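Painting over old wallpaper in a farmhouse guest room?
Asked by Zeyu Yu, 27 April 2019

Hi all! We're fixing up the back bedroom of our farmhouse (built in 1857, out past Wullbridge) so my in-laws have somewhere nicer to sleep than the pullout when they come in July. I wanted that soft, faded, country-inn look, chalky walls and a painted iron bed and not much else. Problem is there's wallpaper on all four walls and when I picked at a corner by the window I found more wallpaper under it. I'm guessing three layers. Most of it is stuck down tight, but it's lifting along the ceiling on the north side. Can I just paint over it, or am I going to hate myself? The plaster in the hallway was pretty crumbly when we did that, so I'm nervous about steaming.

2 answers

Gobnait Mac Carthaigh
I've done this both ways in old houses and my vote is to paint over it, IF it's tight. Run your palm over every wall and listen for crackle. Anything that crackles, slit it with a craft knife, pull off what wants to come, and fill the edge with joint compound so you don't see a step. Then sand, wipe, and use an oil-based primer. Please don't skip the oil-based part! I used a water-based one in my sister's dining room and the paper drank it up and bubbled overnight, and I spent most of a vacation scraping.

The seams are the other thing. They show through chalky paint like crazy when the sun comes in sideways, so skim them even if they look flat to you now.
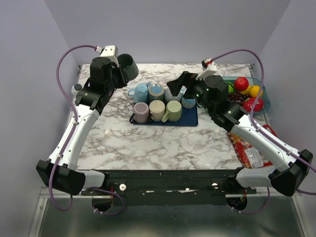
How long should the primer dry before the first coat of color goes on?
Leave it a full day, and longer if the room is damp or you can't get a window open. It should feel dry and a little papery under your hand, with no drag at all.

For color, I used a Zendden chalk finish called Pongsiri in my own spare room, kind of a dusty putty, and it took two coats. It goes on looking awful and streaky and then settles down, so don't panic and start rolling over it while it's tacky. Test it on the north wall first, it reads a lot grayer in there than it does on the card.

Oh, and in a house that age I'd do a lead test on the trim before you sand anything near it. The kits are cheap.

Hubert Brunner
Strip it. Five coats of paint won't hide bad paper. Rent a steamer.

Comment from Zeyu Yu: Thanks both! Did the palm test last night and only the north wall crackles, so I'm going to strip the top foot of that one and prime the rest. Lead kit is ordered. Gobnait, did you wax over the chalk finish or leave it bare?

Comment from Gobnait Mac Carthaigh: Bare on the walls, wax on the windowsill where people put their coffee.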